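Course handout 1: Packing and moving a small household
Evening course in practical home skills, Nernby Adult School
Teacher: Fares Hattar
Monday, September 2, 2024

Please read this handout before the second class. It covers the planning part and the kitchen part of a move. Bedrooms, books and large furniture are in handout 2.

In this course a small household means one or two persons in an apartment with up to three rooms. The objects to be moved are of every kind: flat and heavy, long and thin, tall and light.

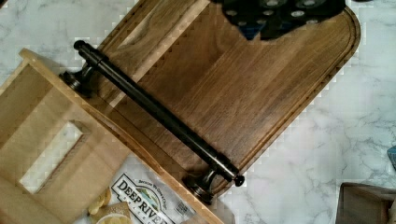
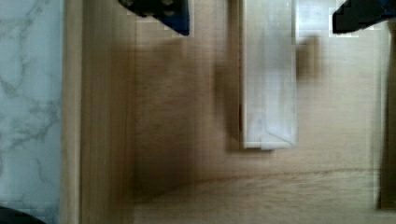 When should the packing start?
Start four weeks before the moving day, with the things you use least. The kitchen comes last, and in the final two days you keep only one small box of daily items open.

1. The four weeks

Week one is for deciding. Walk through every room with paper and pencil and write down what will go, what will be given away and what will be thrown out. Do not pack anything yet. Students always want to begin with the boxes, and then they pay to transport things they do not want.

Week two is for seasonal clothes, guest bedding, pictures from the walls and papers. Keep passports, the lease and medical papers out of the boxes and carry them yourself.

Week three is for books, tools and most of the living room.

Week four is for the kitchen, the bathroom and the beds. The electricity and water companies should have your moving date before this week starts.

2. Boxes

We will use three sizes in class. The small box is for heavy things such as books, cans and plates. The medium box is for pots, shoes and toys. The large box is for light things only: pillows, blankets, lamp shades. A large box filled with books will break at the bottom, or it will hurt the person who lifts it.

My own rule is that a packed box should not weigh more than 16 kilograms. You can check this with a bathroom scale. Stand on the scale with the box, then without it, and subtract.

Close the bottom with two strips of tape along the middle and one strip across. Fill the empty space at the top with towels or paper, so the box does not fold in when another box is put on it.

Write on the side of the box and not on the lid. When the boxes are stacked, the lids cannot be read. Write the room in the new home, a short list of the contents, and a number. Keep the numbers in a notebook.

3. The kitchen

Plates travel standing on their edge, like records on a shelf. Put crushed paper on the bottom of the box, wrap each plate in one sheet, and wrap each group of four in one more sheet. Glasses go on top of the plates or in their own box, with the opening down.

Knives are rolled in a kitchen towel and taped, and the word KNIVES is written on the roll. Long flat things stand against the side wall of the box.

Open bottles of oil and vinegar are better given to a neighbor. If you must take them, put plastic film under the cap and keep the bottle upright.

The refrigerator must be emptied and defrosted the day before. Leave the door a little open during the night, and tape it shut only for the transport.

4. Calculating the volume

The worked case is the Zoubi apartment, which we will use the whole term. The household counted 90 boxes at the first estimate. After the sorting in week one, many of them were not needed. The family also measured the doorway of the new building on Trandia Street, and the sofa was 156 centimeters long, so it could be turned in the hall without removing the legs.

The cost of the van and two helpers was 740 dollars. Please calculate at home what part of the cost you could save if you carry the small boxes in your own car. Write down your assumptions, for example the distance and the price of gas.

5. For the next class

Bring one roll of tape, a thick marker and five objects from your kitchen that you find difficult to pack. Breakable objects are welcome, but please do not bring anything valuable.

Read the Bollico rental form, pages 1 and 2, and underline the words you do not understand. We will go through the part on damage together.

Students who missed the first class can get the inventory sheet at the front desk.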